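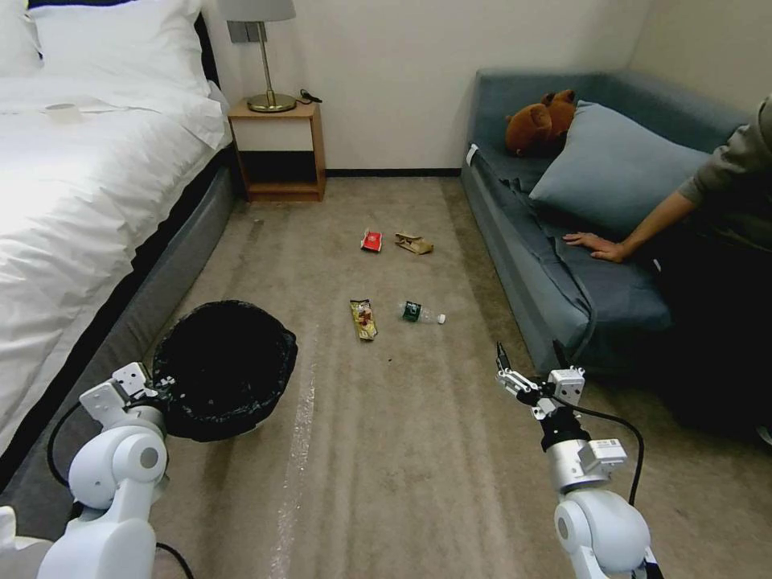 침대와 소파 사이 카펫 바닥에 포장지와 구겨진 갈색 종이봉투가 놓인 객실

미나미 레지던스 객실 정리 및 폐기물 배출 자주 묻는 질문

검색어를 입력하세요 검색 전체 제목 내용

미나미 레지던스 생활지원실에서는 입주자와 단기 투숙객께서 자주 문의하시는 사항을 주제별로 정리하여 안내해 드립니다. 본 안내는 침대, 협탁, 소파가 비치된 카펫 객실을 기준으로 작성되었으며, 온돌형 객실은 별도의 이용 수칙을 따릅니다. 지난 한 해 접수된 문의는 2000건에 가까우며, 그중 바닥 쓰레기와 카펫 관리에 관한 내용이 가장 많았습니다.

1. 객실 내 쓰레기 정리

문: 객실 정리 서비스에는 어떤 작업이 포함됩니까?
답: 바닥에 떨어진 쓰레기 수거, 쓰레기봉투 교체, 카펫 진공청소, 침구 정돈이 기본 작업에 포함됩니다. 설거지와 개인 의류 세탁은 포함되지 않습니다. 옷장과 서랍 내부는 투숙객의 서면 요청이 있는 경우에만 정리합니다.

문: 바닥에 있는 물건은 모두 쓰레기로 처리됩니까?
답: 빈 포장지, 사용한 휴지, 구겨진 종이봉투와 같이 용도가 다한 것이 분명한 물품만 수거합니다. 영수증, 메모, 내용물이 남아 있는 봉투는 협탁 위에 올려 두고 작업을 마칩니다. 판단이 어려운 물품은 담당자가 임의로 폐기하지 않으며, 객실 번호를 기재한 보관함에 넣어 생활지원실에서 보관합니다.

문: 침대나 소파 위에 둔 소지품도 옮깁니까?
답: 침구를 정돈할 때에 한하여 침대 위의 작은 물품을 협탁으로 옮길 수 있습니다. 소파에 놓인 인형과 쿠션은 제자리에 두는 것을 원칙으로 합니다. 옮기지 않기를 원하시는 물품이 있으면 요청서의 비고란에 기재해 주시기 바랍니다.

문: 정리 순서를 알고 싶습니다. 직접 정리할 때에도 같은 순서로 하면 됩니까?
답: 직접 정리하시는 경우에도 아래 순서를 권장합니다.
가. 부피가 큰 종이봉투와 포장재를 먼저 줍습니다.
나. 쓰레기봉투의 입구를 바깥으로 접어 넓게 벌린 다음 바닥에 세워 둡니다.
다. 작은 조각은 벽 쪽에서 출입문 방향으로 이동하며 수거합니다.
라. 협탁 하단 선반과 소파 모서리를 확인합니다.
마. 봉투를 묶어 배출한 뒤 진공청소기를 사용합니다.
비닐 조각이나 끈이 남은 상태에서 청소기를 작동하면 흡입구가 막힐 수 있으므로, 다 항목을 마치기 전에는 청소기를 사용하지 마십시오.

문: 객실에서 나온 쓰레기를 한 봉투에 모아도 됩니까?
답: 객실 안에서는 하나의 봉투를 사용하셔도 무방합니다. 다만 복도 끝 배출실에 내놓으실 때에는 일반 쓰레기와 재활용품을 나누어 주셔야 합니다. 음식물이 묻은 포장지와 사용한 마스크, 휴지는 일반 쓰레기로 분류합니다. 오염되지 않은 종이봉투는 펼쳐서 종이류 수거함에 넣어 주십시오.

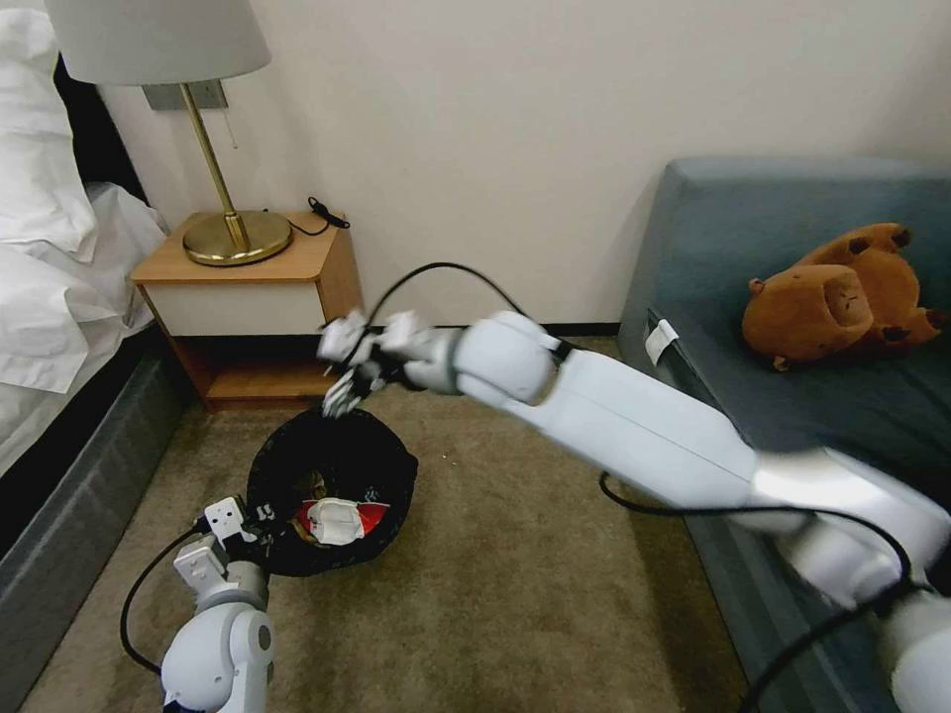
문: 쓰레기봉투는 어디에서 받을 수 있습니까?
답: 각 층 배출실 선반에 비치되어 있으며, 필요한 만큼 가져가실 수 있습니다. 선반이 비어 있는 경우 생활지원실 창구에서 수령하시면 됩니다. 대형 봉투는 퇴실 정리를 신청하신 세대에만 제공합니다.

문: 건전지, 전구, 유리 파편은 어떻게 배출합니까?
답: 일반 봉투에 넣지 마시고 생활지원실로 직접 가져와 주십시오. 유리 파편은 신문지 등 두꺼운 종이로 감싼 뒤 겉면에 '유리'라고 표기해 주시기 바랍니다. 객실 스탠드의 전구가 파손된 경우에는 손대지 마시고 전원을 끈 상태에서 연락해 주시면 담당자가 방문하여 처리합니다.

2. 카펫 및 바닥 관리

문: 음료를 카펫에 쏟았을 때 먼저 해야 할 일은 무엇입니까?
답: 마른 흰 천으로 눌러 수분을 흡수시킨 후 연락해 주십시오. 문지르면 얼룩의 범위가 넓어집니다. 객실에 비치된 욕실용 세제는 카펫에 사용할 수 없습니다. 얼룩 제거에는 시설에서 지정한 제미코 중성 세제를 사용하며, 작업은 교육을 받은 담당자만 수행합니다.

문: 테이프 자국이나 희끗한 흔적이 남아 있으면 변상 대상이 됩니까?
답: 진공청소와 부분 세척으로 제거되는 흔적은 변상 대상이 아닙니다. 섬유가 손상되었거나 접착제가 굳어 해당 구역의 카펫을 교체하여야 하는 경우에만 비용이 청구됩니다. 입실 시 이미 있던 흔적은 입실 당일 점검표에 표시해 주시면 퇴실 점검에서 제외합니다. 점검표는 현관 안쪽 서류꽂이에 있습니다.

문: 카펫 전체 세척은 언제 실시합니까?
답: 정기 세척은 매년 3월에 층별로 실시하며, 작업은 협력 업체인 페리코가 담당합니다. 해당 층의 일정은 사전에 승강기 옆 게시판에 공지합니다. 세척 후 건조가 끝날 때까지 객실 출입이 제한되므로, 그동안 2층 휴게실을 이용해 주시기 바랍니다. 휴게실은 209호 맞은편에 있습니다.

문: 진공청소기를 빌릴 수 있습니까?
답: 생활지원실에서 오전 9시부터 오후 6시까지 대여합니다. 당일 반납을 원칙으로 하며, 반납 전에 먼지통을 비워 주셔야 합니다. 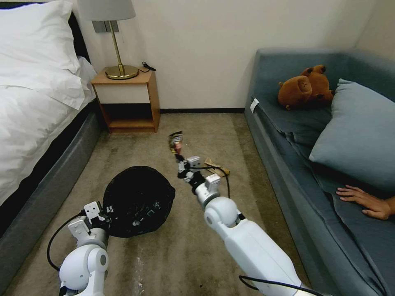 3. 침구, 소파 및 비치 가구

문: 이불 커버와 베갯잇은 얼마나 자주 교체됩니까?
답: 장기 입주 객실은 매주 한 차례, 단기 객실은 투숙객이 바뀔 때마다 교체합니다. 추가 교체를 원하시면 사용한 침구를 침대 발치에 모아 두시고 요청서를 제출해 주십시오. 이불이 바닥에 닿지 않도록 가장자리를 매트리스 쪽으로 올려 두시면 카펫의 먼지가 묻는 것을 줄일 수 있습니다.

문: 소파 옆면에 달린 라벨을 떼어도 됩니까?
답: 비치 가구의 라벨은 제거하지 말아 주십시오. 천갈이와 세척 방법을 확인하는 데 사용됩니다. 라벨이 저절로 떨어진 경우에는 버리지 마시고 창구에 전달해 주시기 바랍니다.

문: 가구의 위치를 바꿀 수 있습니까?
답: 소파는 벽을 따라 이동하실 수 있으나 콘센트와 출입문을 가려서는 안 됩니다. 침대와 협탁은 이동을 허용하지 않습니다. 변경한 배치는 퇴실 전까지 원래대로 돌려놓아 주십시오.

문: 협탁 위 스탠드와 충전 케이블은 어떻게 관리해야 합니까?
답: 케이블은 느슨하게 감아 협탁 안쪽에 두시고, 스탠드 갓 위에는 수건이나 의류를 걸지 마십시오. 외출 시에는 스탠드의 전원을 꺼 주시기 바랍니다.

4. 퇴실 점검 및 문의

문: 퇴실 점검에서는 무엇을 확인합니까?
답: 바닥의 쓰레기 유무, 카펫과 가구의 손상, 비치품의 수량을 확인합니다. 정리가 되지 않은 객실에는 보증금 한도 내에서 정리 비용이 청구됩니다. 청구 내역은 점검표 사본과 함께 서면으로 통지합니다.

문: 두고 나온 물건을 찾고 싶습니다.
답: 생활지원실 분실물 담당 오시마 가에데(Kaede Oshima)에게 문의해 주십시오. 객실 번호와 물품의 특징을 함께 알려 주시면 확인이 빠릅니다. 식품은 보관하지 않습니다.

문: 객실 정리 요청은 어떻게 접수합니까?
답: 내선 1011번으로 전화하시거나 창구에 비치된 요청서를 작성해 주십시오. 오전에 접수된 요청은 당일에, 오후에 접수된 요청은 다음 날 처리합니다. 요청서의 비고란은 300자까지 작성하실 수 있습니다.

본 안내의 내용은 시설 운영 규정의 개정에 따라 변경될 수 있습니다. 규정 원문은 생활지원실 창구에서 열람하실 수 있습니다.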